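Budget watch, 1/3/21

Quick one this time, lots going on. The Pudasmont provincial budget is due in February and the early numbers are not pretty. Finance people are now talking about a shortfall of $642 million. The fall update had it at $300 million. So more than double, and that's before anybody adds up the last quarter.

What happened? Timber royalties, mostly. Prices slid all through the fall and the Riston mills cut shifts, so less stumpage money and less income tax at the same time. Sales tax held up okay. Fuel tax did not.

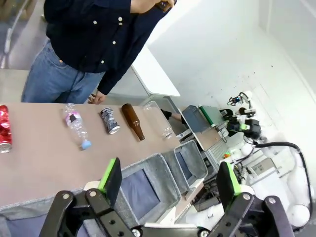 Then there's the borrowing side. Pudasmont rolled over a big chunk of debt in the fall at decent rates, good, but the next chunk comes up in 21 months and no one wants to guess what rates will look like by then. Interest costs are already the fourth biggest line in the budget, ahead of roads.

Public payroll is the other thing to watch. The hiring freeze covers about 1,000 open positions. Unions say those jobs were never going to be filled anyway so the savings are mostly on paper. The ministry says otherwise but hasnt put out a breakdown. We asked twice.

Towns are nervous too. Onu gets close to half its operating money from the provincial transfer and has put off its own budget vote untill it knows the amount. Iremum went ahead and passed one with a flat transfer penciled in. Brave.

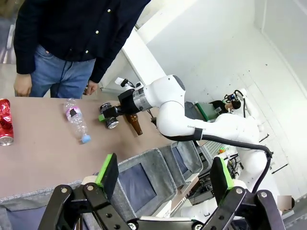 Will my property taxes go up because of this?

Depends on your town. The province doesn't set the property rate, but if the transfer gets cut your council has to cover the gap by raising the rate, trimming services or dipping into reserves. Riston has decent reserves. Onu has hardly any.

Business tax: no change expected this year. The small firm rate was promised through the end of the term and walking that back would be a fight. Credit for equipment purchases is less safe, so if you were planning to claim it, get the paperwork in before budget day.

Full tables go out to subscribers the morning after the speech.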